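6. Running the desk-tidy trials

Read section 5 first. If you skipped it, the arms will let you know.

This section covers the Cenholm protocol, which compares two ways of choosing a grasp: from the head view alone, or from the head view followed by a second look at the wrist. The task is closing a laptop, then reaching the floor under the same desk. People do this while on the phone. Our planner, Kemon, needs a little more notice.

6.1 Head view

1. Park the base facing the desk and start Kemon in survey mode.
2. Leave the laptop open with its screen off. A lit screen gives the planner something to read, and it isn't here to read.
3. Set the lamp where you want it and don't touch it again until the block is over.
4. Take one head view and save it before either arm moves.
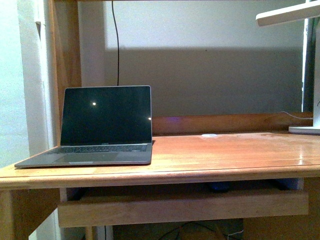

Marisol Apaza
Protocol lead and keeper of this manual

Check the saved view for glare. Varnished wood throws back pale patches, and a dark screen can hold a small bright spot that Kemon will cheerfully propose as an object. In the head-only condition it proposed grasping a reflection in 19 trials, with high confidence every time.

5. Mark each false object in the Mathur log as "glare." Do not mark it "ghost." We had that discussion in August.
6. Run 27 trials per condition. Keep the furniture where it is between them.

Caution: Keep your hands off the desk while the lid is closing. The force limit protects the hinge. Your fingers were a later addition to the spec and are still marked "draft."

6.2 Wrist view

7. Lower the arm until the wrist camera sees the floor beneath the desk.
8. Open the fingers wide. Both should show at the bottom of the view with a clear gap between them. If one is missing, repeat the wrist calibration in 5.3.
9. Wait for the view to settle, then let Kemon revise its list of objects.
10. Approve or reject the new list. Rejecting it costs you 12 seconds and some goodwill.

Note: Cables are not targets in this protocol. Kemon treats a tangle as one large soft object with poor manners and plans a path over it. If the path goes through it, press stop and log the trial as a miss.
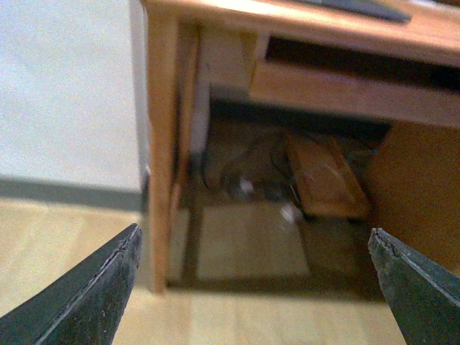
Nurkolis, the first outside reader of this section, wrote back that a second look is bound to help because it gives the planner more time, and asked how we knew the camera position had anything to do with it. Fair question. We added a control in which the head camera looks twice and the wrist camera stays out of it. It still chased reflections in 23 trials, so the extra time seems to have been spent admiring them.

6.3 Closing a block

11. Raise the arm clear of the desk before you turn the base. The side panel does not yield.
12. Export the Mathur log and check that every rejected list has a reason beside it. "Felt wrong" is accepted once per operator.
13. Leave the lamp on if another block follows. Otherwise switch it off and go to section 7, which covers drawers.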